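# Hang the jacket up

I stay in hotels for work, usually for two nights at a time, and I have come to think that most people are wrong about what to do with a jacket when they get into the room. They throw it on the bed, or over the back of the chair, and there it stays until they put it on again. I did this for years. I now think it should go on a hanger before anything else is unpacked, and I think hotels should make that easier than they do.

The usual argument against hanging anything up is that it isn't worth it for a short stay. Lorcan Phelan, who I used to travel with when we both sold flooring, held this view strongly. He lived out of his bag. He said that anything put in a hotel wardrobe was something you could leave behind in a hotel wardrobe, and he had a point, having left a good wool coat in a place outside Magsi and never got it back. After that he kept everything where he could see it, so his room looked as if the bag had been emptied out of a window.

I understand the fear of leaving things behind, but the answer to it is to open the wardrobe before you go. It takes no time. I do it even when I know I haven't used it.

Denim gets the worst of this. People think a denim jacket looks after itself, and compared with a suit it does. You can sit on it in a train and it will come out much the same. But leave it folded in a bag under a pair of shoes for two days and the collar sets at an odd angle, one side up and one side flat, and the pocket flaps curl. The older and softer the jacket, the more it does this. I have a Koretti one that I bought second-hand, washed nearly white at the elbows, and the left flap has never gone back to how it was after a week in a holdall.

A hanger deals with most of that. Put the shoulders on properly, with the seams more or less over the ends of the wire, and do up the top button. Pull the collar straight with your fingers and press the flaps down with the flat of your hand. Then leave it alone overnight.

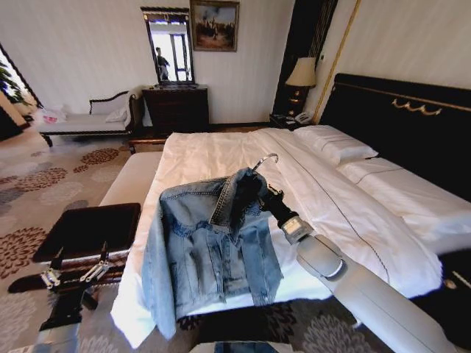 The bed is where it goes wrong, in my experience. A hotel bed is very large and it is usually the first flat thing you come to, so everything lands on it. The jacket you wore on the train, where it was pressed against a seat that hundreds of other people have sat in, ends up on the sheets you are going to sleep in. I am not especially fussy about germs, but I don't like that. Outdoor clothes should stay off the white linen. If I need to lay something out while I sort through my bag, I do it at the foot end, and it doesn't stay long.

A bench at the end of the bed is a great help here, and I'm always glad to find one. Some guests think they are only there to fill space. I have heard them called pointless more than once, by people who then put their suitcase on the floor and had to get down on their knees to open it. A bench takes the case, or a jacket, or you, when you are putting your shoes on. If a hotel has to choose between a bench and a second armchair, I would take the bench every time.

I would also give up the bed runner. It slides off in the night and you step on it in the dark.

Zeeshan Jatoi, my brother-in-law, managed a hotel in Ullier for a good part of his working life, and he and I disagree about hangers. His hotel had the kind with no hook, where a little peg slots into a ring fixed to the rail. He says guests took the ordinary ones home by the armful and he was tired of buying more. I believe him. But the pegged kind can't be used anywhere except on its own rail. You can't put it on the back of the bathroom door so the steam gets at a creased shirt, or carry it over to the window, or hang it from the curtain rail if the wardrobe smells of polish. You have to stand in front of the wardrobe and feed the peg into the ring at just the right height, often with the light behind you.

A plain wire hanger with a hook on it costs next to nothing, and to my mind it beats the expensive sort that can't leave the cupboard. I know what people say about wire, that it leaves bumps in the shoulders, and with knitwear that is true. Jumpers should be folded and put in a drawer. For a denim jacket over a night or two the wire is fine, and I have never seen a mark from it on mine. A heavy overcoat does need something broader.

I carry one of my own now, a folding hanger made by Grirker, which I bought in May before a long run of trips. It weighs very little and goes down the side of the case. It isn't perfect. The hinge is stiff and the arms are a bit short for a man's jacket, so the shoulders droop past the ends. I still use it more than anything else I pack apart from my toothbrush.

The best room I had last year was 293 in a hotel I wouldn't otherwise recommend, as the breakfast was poor and the lift was slow. It had a proper hook on the wall just inside the door, at head height, strong enough to take a winter coat. I came in at eleven at night, hung my jacket on it and went to bed. In the morning I knew where it was and it was fit to wear to a meeting.

Zeeshan says a hook by the door spoils the wallpaper. It probably does, after a while, and I would still put one in.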